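Zematano Asks Households to Deal With the Boots by the Door

Esholm, 24 July 2024 — Rain boot season is months off, so Zematano has picked this week to open its Boot Sort. 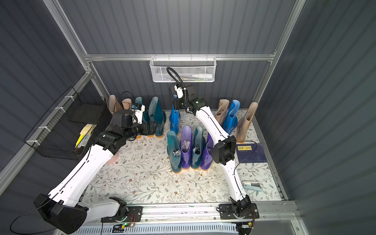 What the Boot Sort is

Households in Esholm and Durnulberg can bring in rubber rain boots of any size and in any color. Beige, teal, bright blue and purple are all welcome, and so is whatever color yours were before the garden. Boots are matched into pairs, stood upright and put out on shelves for other families to take home free of charge.

The first Boot Sort, in April, brought in 2751 boots. Readers who are good at arithmetic will see the problem. The odd ones went into a bin marked "Still Hoping," and 88 of them are there now. Anyone who has spent the spring hopping is invited to come and look.

How to take part

Knock the mud off first. Empty the boots completely, toes included — April produced almost 23 small toys and one sandwich. Pairs may be held together with a rubber band or a clothespin. Please don't use tape. Boots with split soles can go in the separate crate by the entrance, where they will be turned into planters by people who have more patience than we do.

Single boots are accepted without questions.

Where and when

Drop-off is at the Zematano hall in Esholm and at the Tô shop in Durnulberg during normal opening hours, through the end of August. Shelf space at the hall is limited to 3000 boots, a figure we set before anyone had measured the shelves.

Press inquiries: Zematano front desk, Esholm. Boots may be left at the same desk.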